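Slide 1, title

Hi everybody, thanks for staying on after the coffee. I'm Kheri Rweyemamu, I fix watches in Woltedport, and I've got twenty minutes on mechanical alarm watches – the ones that buzz on your wrist like an angry bee. (Wait for people at the back to sit.)

Slide 2, why anybody wanted one

So think about carrying your alarm clock in your coat pocket on a train. It ticks, it gets bashed, the glass breaks. An alarm on the wrist sounds like the obvious fix, and then you try to make one, and there's no room in there! You need a hammer, something for it to hit, and enough spring power to keep hitting. And you still have to tell the time with what's left over.

Slide 3, one barrel or two

This is the bit I love. Some makers ran everything off a single mainspring, so when the alarm goes off it's stealing power from the watch. Others put in 2 barrels, one for time and one for the noise, usually with 2 crowns to wind and set them. My own Slaoui has the two crowns. The top one is the alarm, and I still grab the wrong one at six in the morning.

Ask for a show of hands: who owns one? Who sets it?
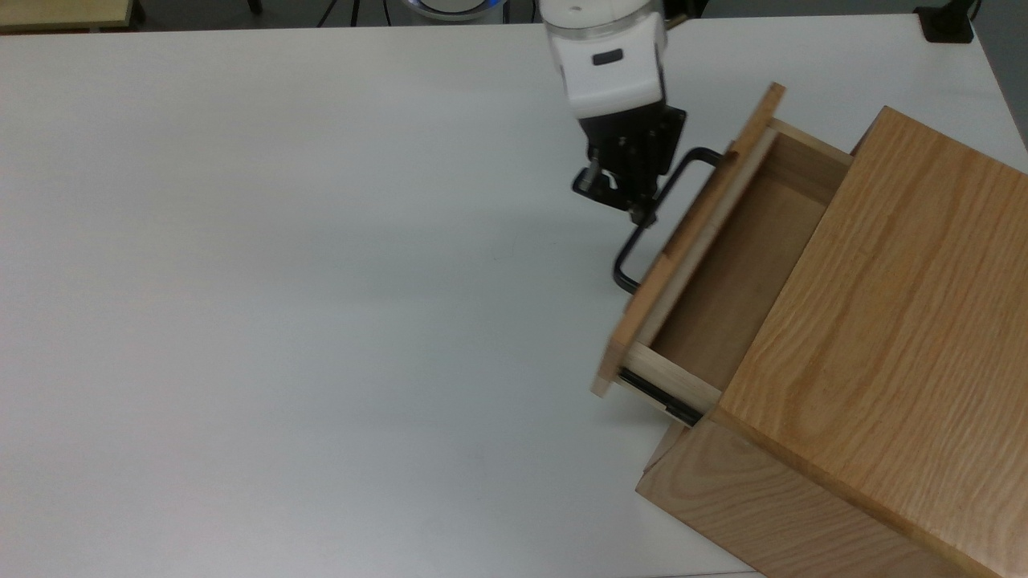 Oak cabinet on the white table.

Slide 4, the case back

A thick steel back kills the sound. You can have the strongest hammer in the world and it'll sound like someone tapping inside a mattress. So they used a thin inner back with a pin on it, and a second outer back with holes or a gap around it. Please, please don't let anybody polish those backs flat. I've had a Trisier come in with the pin filed down to nothing, and the owner thought the alarm spring was broken.

Play the clip now. Phone to the mic, volume all the way up.

Slide 5, what goes wrong

Old grease, mostly. The alarm gets wound once, never used again, and everything on that side goes stiff while the time side ticks along fine. I put 274 of these through my bench before I stopped keeping the log, and the grease was the usual story. Second is people setting the alarm backward when the maker says don't. Check the booklet, or ask me.

Slide 6, buying

Wind the alarm fully and let it run down. A healthy Varnlow goes 15 seconds or so – skip this if we're short. Listen for an even buzz with no coughing in the middle. The dearest one I've sold went for 3,825 dollars and it was worth every cent, but I've also got one in my drawer that cost me 60 and wakes me up just as rudely.

Slide 7, questions

Bring up the Slaoui and the Trisier so people can wind them. Crowns at the side, gently! If someone asks about quartz alarms, say come find me at lunch.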